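From: Wolfram Meinecke
To: flumaleo-textiles list
Subject: Re: [flumaleo-textiles] Sorting order for mixed cloths before folding
Date: May 2020

Clémence Lemaire wrote:

> We have the Plarkville linen boxes here now, 187 pieces, and no
> agreement on the order of work. My helpers want to fold each piece
> as it comes out of the box. I would sooner spread everything, sort
> by weight of fabric, and fold last. Two further questions:
>
> 1. Do printed party cloths go with the plain ones, or apart?
> 2. What do you do with a piece that comes out crumpled so badly
> that you can't find a corner?
>
> The Vustetholm sheet doesn't cover either case.

Clémence,

Sort first. I tried it both ways on the Vustetholm lot (497 pieces) and folding straight from the box meant refolding a good part of it, as the stacks came out in mixed widths and wouldn't sit in the trays. Fold last, by group, with the widest group at the bottom.

On question 1: apart. Printed cloths get their own tray whatever the fabric. The print has to be checked for cracking before it is folded, and the fold line should miss the lettering where the size of the piece allows it. If it doesn't, fold with the print facing in and put a sheet of tissue in the fold. Plain cloths need none of this and can be stacked directly.

On question 2: don't hunt for a corner. Take any point on the upper edge, lift, and let the rest hang. With most light fabrics a second edge drops clear and you can follow it along to a corner. Then change grip. Pulling at the heap from the side only drags the lower pieces along with it.

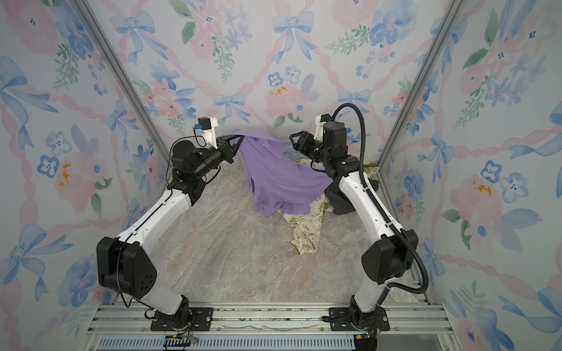

Fig. 1. Purple cloth held by its upper edge, lower part still on the surface. Printed cloth beneath and behind, dark cloth toward the back right.

For the sorting itself, three cloths on the table is my limit. With four or more I start losing the small ones under the large ones, and the count at the end is off. Dark pieces go to the back. They show lint from everything else, so I fold them after the light ones are off the table and the surface has been wiped.

A smooth, pale surface works well for this. Cloth slides on it, and loose threads are easy to see. The felt-topped table I used before held on to everything. If yours is felt, put a sheet of something hard over it.

Order of work as I have it now:

- shake out, spread, check for stains
- printed cloths to their own tray
- plain cloths by weight, then by width
- fold light, wipe surface, fold dark
- label the tray on the short side

Trays hold 30 pieces of medium weight. The Mazandarani covers are thicker – stop when the stack reaches the rim and start another tray.

One correction to the list total I sent last time: it should read 1,507, as the duplicates had been left in. Please change it in your copy.

I still have no good rule for round cloths. If anyone has one that gives a square stack, send it to the list.

Wolfram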